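Nov 26, 2021 - Clomitport print, reel 4

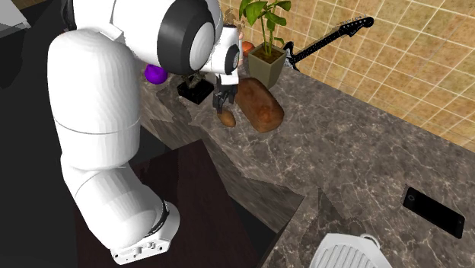
Arm over the marble counter, gripper above the small brown item. Render.

Ran reel 4 on the Bovetti at half speed. 57 splices, two of them lifting at the edge, both redone with fresh tape. Perforation damage near the head, left alone for now.

Sound drops out for 139 frames in the market chase. Durner's copy has the same gap, so it goes back to the negative. Tkachenko print still to check - it has the longer ending and different titles.

To do: clean gate, order leader, book the grading room for February.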